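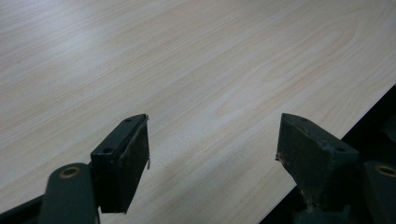

Fingers apart over the bench, wood-grain top. Note the pale strip on the inner edge of the left one.

Hand-held gripper: fingers scuffed, small parts slipping. New pads or whole new fingers?

Posted by Samer Geagea

I look after a hand-held gripper at our workshop in Ollham. Two green fingers, linkage arms either side with brass-coloured bushings, camera looking down over the lot. It has done 3287 closes by the counter and lately it has started dropping small smooth things, mostly pen caps and the little plastic spacers we use for testing. Bigger stuff is fine.

The supplier, Dogar, says I need a full finger set and should fit new bushings "while you're in there". They would say that. The quote came to more than I paid for the bench. The fingers are scuffed and there's a tiny pale tab poking out near the middle of the left inner edge. The right one has a light speck on its inner edge which could be a chip or could be muck.

I'm not convinced that scuffs on the outside have anything to do with grip. Has anyone got this sort of thing working again by redoing the inner faces only? And how do I tell whether the bushings are worn without taking it all to bits?

Rania Sleiman

I'd be as suspicious as you are. Marks on the top faces do nothing for or against grip. What matters is whether the two inner faces meet flat, and you can check that before spending anything.

Close the gripper slowly on a strip of thin paper and try to pull the paper out. Do it at the tips, then halfway down, then near the base. If it holds at the base and slides at the tips, your fingers are splaying and new pads won't cure it. If it slides everywhere, the faces are dirty or polished smooth. Clean them with a cloth and a bit of isopropyl, let them dry, and do the paper again before you decide anything.

The pale tab is what I'd look at first. I can't tell from here what it is. It could be a bit of backing or glue, or a lifted corner of whatever is on that face. Push it gently with a fingernail. If it moves, something may be stopping the faces from meeting, and a small part would notice that long before a big one did. Same with the speck on the other side: wipe it, and if it stays put, feel whether it stands proud.

For the bushings, hold the arm still and rock the finger sideways. A faint tick is normal on ours. If you can see it move, there's wear. Compare left with right, as it would be odd for both to go at the same rate. Ours went 712 hours before one needed doing, and the other is still in there. I don't believe in changing them as a pair on principle.

Check the screws too. Mine work loose every November when the heating comes on, though I admit I've never proved the two are connected.

drarkura22

just buy the set. i messed about for weeks with sandpaper and made it worse, one finger ended up thinner than the other. Clodel do a grip tape which people rave about, i thought it was rubbish, came off by lunchtime

Samer Geagea

Thanks both. No sandpaper, then. I've done the paper check and it slides at all three places, so I'll clean the faces and sort that tab out before I ring Dogar back. Left arm rocks a bit more than the right but I can't see it moving. Leaving the bushings alone for now.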